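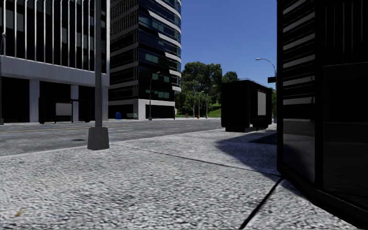

Figure 7.1 Speckled gray paving near a street corner. The lower part of the building on the right is smooth and black, with louvers higher up.

Contents | Previous chapter | Next chapter | Glossary | Index

Chapter 7
The Sidewalk as Public Land

38 shares | 2 comments

Before you read

Chapter 6 dealt with the street as a route for vehicles. In this chapter we move to the strip of ground between the curb and the buildings. Keep your notes on rights-of-way from Section 6.4 close by. You will need the terms "frontage," "easement" and "setback," and they are not defined again here.

Key terms: frontage zone, walking zone, curb zone, adjoining owner, encroachment, trip hazard, service entrance, sidewalk inventory

7.1 What a sidewalk is

Most people can say where a sidewalk is without thinking about it. Saying who owns it is harder. In a typical American city the public right-of-way runs from the property line on one side of the street to the property line on the other. The roadway takes up the middle of that width, and the sidewalks take up what is left. A homeowner who has shoveled snow off the front walk for 20 winters may be surprised to learn that the walk was never part of the lot.

There are exceptions. In older downtowns the property line can fall well inside the paved area, so that a person walking along a row of shops crosses from public land to private land and back several times in one block. Sometimes a small metal plate set in the ground marks the line. More often there is no mark at all, and the paving is the same on both sides.

The opposite case also comes up. A developer may leave a wide paved space in front of a tower and open it to the public in exchange for permission to build higher. The space looks like sidewalk and is used like sidewalk, but the building's owner holds the title, pays for the cleaning and sets some of the rules. Chapter 9 covers these agreements in detail. For now it is enough to know that paving alone does not tell you whose land you are standing on.

7.2 The three zones

Planners usually divide a sidewalk lengthwise into three bands.

The frontage zone lies against the buildings. Doors open into it, people stop in it to look for their keys, and shops put out signs and tables there. Few people walk in this band even when it is empty. Studies of walking behavior have found for decades that people keep some distance from a wall, and a bit more distance from a wall with openings in it.

The walking zone is the middle band. It should be level across its width, apart from a slight slope for drainage, and it should be free of posts, boxes and planters. Accessibility rules set a minimum clear width for it, and the city may set a larger one.

The curb zone holds nearly everything the city needs to put somewhere: lamp posts, hydrants, trees, meters, signal cabinets, bike racks, trash cans. On a narrow street this band may be no wider than the curb itself, and then the objects move into the walking zone. Much of the conflict over sidewalks begins at that point.

The widths of the three bands differ from street to street, and a plan that looks generous on paper can turn out tight. Suppose the total width is 12 feet. Take off two feet for the frontage zone and four feet for trees and lamps, and the walking zone is down to six. Add a line of people waiting for a bus and there is hardly room for a stroller to get by.

7.3 Case study: the Ikura district of Cerlow

The city of Cerlow began a full sidewalk inventory after a long run of complaints from the Ikura district, where offices, apartment towers and loading areas stand close together. Until then the public works department had repaired sidewalks only when somebody called. Its records were a set of paper cards filed by street name. A block with patient residents could go years without a visit, while a block with one persistent caller was patched every spring.

The inventory crews walked every block face in Ikura, 190 in all, and filled out a standard sheet for each. They recorded the paving material, the clear width at the narrowest point, the slope at each driveway and the location of every defect. A defect was any crack wide enough to catch a cane tip, any raised edge, any missing piece and any spot where water stood a day after rain. By the end of the survey the list had 2,841 entries.

Two findings changed how the department worked. First, the defects were bunched together. A small share of block faces accounted for most of them, and nearly all of those lay beside a service entrance or over a recent utility trench. Second, the complaint cards were a poor guide to condition. Of the 38 block faces in the worst group, more than half had never been the subject of a call.

The department had expected tree roots to be the main cause of damage. Roots did matter on the residential streets at the north end of the district, but on the commercial blocks the trouble came from loads the paving was never built to carry. Delivery trucks on Leblanc Street were pulling up over the curb to unload, and the slabs had cracked under the wheels.

7.4 Blank walls and back sides

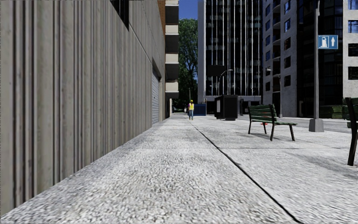 A large building has to take in deliveries, put out trash, move air and let repair crews reach its equipment. These functions need openings, and architects tend to gather them on one side so that the other sides can have lobbies and shops. The result is a service side: a long wall with few windows, some vents and a door large enough for a vehicle.

From the point of view of the building, this is good planning. From the point of view of the street, it produces a block with very little going on. Shops on the far side of the street lose passing trade. People who have a choice of routes take the other one after dark. The frontage zone has no use, and the city rarely fits benches or trees there.

Cerlow's zoning code now limits how much of a street wall may go without a door or window at ground level. The rule applies only to new construction. It also has a known weakness – a door that is always locked counts the same as a door in use. Planning staff have asked for a change in the wording, and at the time of writing the question is still open.

Some cities take another approach and put all service functions on alleys. This works where alleys exist. In districts laid out without them, land for an alley would have to come from the building lots, and few owners will give it up.

7.5 Who pays

Three arrangements are common. Under the first, the city builds and repairs all sidewalks from general revenue. Under the second, the adjoining owner must keep the sidewalk in repair even though the city owns the ground. Under the third, cost is shared, often with the city covering damage from street trees and the owner covering the rest.

Cerlow used the second arrangement for most of its history. Owners received a notice, had a set period to hire a contractor, and were billed if the city had to do the work. The system was cheap to run but uneven. A corner lot has two frontages and pays twice. An owner with little cash puts off the work, and neighbors hire different contractors, so that a single block may end up with four kinds of concrete.

After the inventory, the city tried the shared arrangement in Ikura only. Repairs were bundled by block and bid out together, and owners paid their portion in installments with the water bill. The Plillis Plaza towers, which maintain their own paving, were left out by agreement.

Review questions for this section are at the end of the chapter. Section 7.6 turns to paving materials, beginning with poured concrete – still the most widely used of them all.

Related chapters
Chapter 4: Reading a Plat Map
Chapter 6: Streets and Rights-of-Way
Chapter 9: Plazas, Bonuses and Private Ground
Chapter 12: Drainage in Built-Up Areas
Appendix B: Sample Sidewalk Inventory Sheet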